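Bench gallery - parts, holders, bits and bobs

Quick page this time, been meaning to get these up since March and kept not doing it. It's the component bench: processors, memory, the grey holders they live in. Not the tidy cupboard, that one has its own page and Lacey Fairclough looks after it far better than I look after this.

Notes are short. Typed most of this with a sandwich in one hand so forgive the spelling.

Background if you're new - we strip and rebuild desktop machines, mostly office ones, mostly dull. Parts used to go in a biscuit tin. Then the tin got full, then there were two tins, then Carol Dobson opened one looking for a biscuit. So now we have holders. Grey ones, because grey was the reel that was already loaded.

Click through for the bigger versions, they take a moment on the slow line.
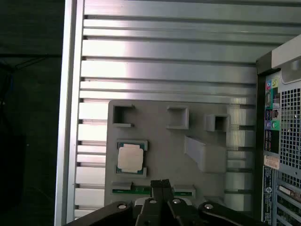

Grey holder plate up against the ribbed aluminium, processor clipped in on the left between its two brackets, green strips in their slots along the bottom.
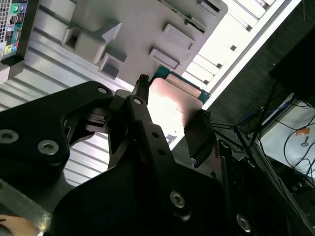 Flat component on its teal-green board, copper-pink sheen off the metal, grey moulded panel behind.

Right, holders. People keep asking about sizes so here goes. The slots for memory were too tight on the first go, you had to wiggle the stick out and I don't like wiggling. Opened them up a touch, printed again, too loose. Third go was the keeper. So that's 3 versions, and the first two are in the scrap box if anyone wants a laugh.

Brackets top and bottom for the processors, hold by the edges only. Please don't press on the middle. Please don't put them down pins first on the bench either, I found one like that last month and had to go for a walk.

The file for the plate is number 923 on the shared drive, in the folder called Brodum (named after the old bench, long story, the bench is gone). There's a newer one called Trisovau with rounder corners but I haven't tested it properly so leave it alone for now. Lacey says it's fine. Lacey also said the second version was fine.

Print time is 19 hours on the slow setting. Don't do it on the fast setting, the corners lift and then nothing sits flat and your whole evening is gone.

Few other things while I'm here:

Thermal paste - wipe it off before a chip goes in a holder. All of it. The grey plastic hides it and then it's on your sleeve.

Labels - small ones, on the plate, never on the part. Carol has the label printer and a new roll in it. Write what socket it fits, thats the bit we always end up looking up.

Dead parts - red tub under the sink end. If your not sure whether it's dead, ask, don't guess. A perfectly good stick of memory went in there at Christmas and I only caught it by luck.

Screws - still a mess. Sekiguchi tray has the short ones, jam jar has everything else. Sorting day to be arranged, bring your own tea.

More to come when I get the next batch off the card, there are 26 on it and half are blurry. Cables page after that, probably, if I can face the cables. Send corrections to Carol and she'll shout them across to me.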